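About Drirley

Drirley is a building reuse practice. We survey empty and underused commercial buildings in older downtown districts, report on their condition, and prepare the drawings and permit documents needed to bring them back into use. We do not act as developers and we hold no ownership interest in any building we survey.

The practice was started by Houda Kabbaj, a structural engineer, and Ansel Park, a preservation architect, after both had worked on the Castellanos Block, a four-story brick warehouse that stood vacant while three successive owners argued over its rear alley. The alley turned out to be a recorded public right-of-way. The building had been priced, insured and twice nearly demolished on the assumption that it was private. Most of our working methods come from that job, in particular the rule that title and easement research is completed before anyone quotes a construction cost.

What we do

Our work falls under four headings. Clients may engage us for one of them or for all four in sequence.

Condition survey. We measure the building, open up concealed structure where the owner permits it, and record the state of the roof, envelope, floors, stairs and services. Each defect is given a location reference, a severity grade and a recommended interval for action. Survey reports are issued as a bound document and as a spreadsheet, and the reference numbers in the two always match.

Records research. We pull permits, fire insurance maps, street vacation ordinances, party wall agreements and prior violation notices. In mixed blocks this usually takes longer than the survey itself. Where a record is missing we say so and list the offices searched.

Interim use planning. A building waiting for financing can often be occupied in part. We identify which rooms can be brought to code at low cost, calculate the permitted occupant load, and write the conditions under which the rest of the building stays closed. Typical interim tenants are studios, light workshops, storage and small retail.

Permanent reuse design. This covers schematic design through construction administration. We work mostly with load-bearing masonry and heavy timber. For steel and concrete frame buildings taller than six stories we work under a lead architect.

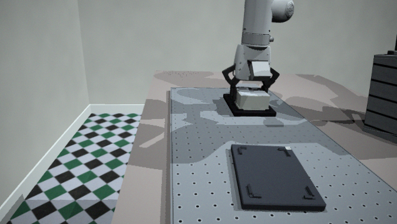 How a project runs

The first meeting takes place on site and is not billed. We walk the building with the owner or the owner's agent, starting at the roof. After the walk we issue a two-page letter stating what we think can be learned, what it would cost to learn it, and whether we are the right firm to do so.

If the client proceeds, the survey team is Roscoe Pettigrew and one assistant. Roscoe has run our field work since the second year of the practice. He sets the access plan, including any temporary shoring, and has authority to stop work and close an area. Owners sometimes object to this. It is written into the contract and is not negotiable.

Drawings are produced in the office from the field measurements. We model in three dimensions only where the geometry calls for it, such as a sloping floor plate or a party wall that leans. For a plain rectangular plan, flat drawings are cheaper to make and easier for a contractor to read on a ladder.

Draft findings go to the client before they go to anyone else. Once the client has had two weeks to comment, the report is fixed. We correct errors of fact at any time and issue a dated revision - we do not soften severity grades on request.

Public meetings

Many of the buildings we survey have neighbors with strong views on them. When a project requires a hearing, Bastian Janssen prepares the presentation and attends in person. He also keeps the log of written comments, each of which receives a reply. On the Wilen Street project the proposal to convert a former telephone exchange drew 722 written comments, the majority concerning truck loading hours and the closure of a pedestrian cut-through. The loading dock was moved to the north side as a result. The cut-through stayed open, with lighting added and a gate that is locked at 11 p.m.

We will present a client's proposal, but we will not describe it as supported by the neighborhood unless there is a vote or a resolution we can cite.

The Student program

Student is our training placement for people entering the building trades or planning offices. It is paid, lasts one survey season, and begins each August. Participants learn hand measurement, photographic recording, basic mortar and timber assessment, and how to read a chain of title. Sipho Chauke runs the program and came through it himself. Applicants do not need a degree. They do need to be comfortable on ladders and in unheated buildings.

The archive

We keep a card and digital index of every commercial structure we have surveyed or researched. It currently holds 3,398 entries. Each entry lists the address, construction type, date of first permit, known uses and the location of source documents. Entries for buildings that have since been demolished are retained and marked as such. The index is open to owners, residents and researchers by appointment. Survey reports belong to the clients who paid for them and are released only with written consent.

Fees and independence

Surveys and research are billed at a fixed fee set out in the proposal letter. Design work is billed by phase. We accept no commissions from contractors, material suppliers or brokers, and we do not take a share of any sale or lease. If we have previously worked for a neighboring owner, we disclose it in the first letter.

Licenses and insurance

Houda Kabbaj is the engineer of record and Ansel Park is the architect of record on all permit drawings. The practice carries professional liability and general liability cover. Certificates are sent on request, normally the same day if the request arrives before noon.

Contact

Site walk requests should include the building address, the name of the current owner, the last known use, and whether power and water are connected. If the building has been posted with a notice, please send a photograph of it. Requests from tenants and neighbors are welcome, but we cannot enter a building without the owner's permission.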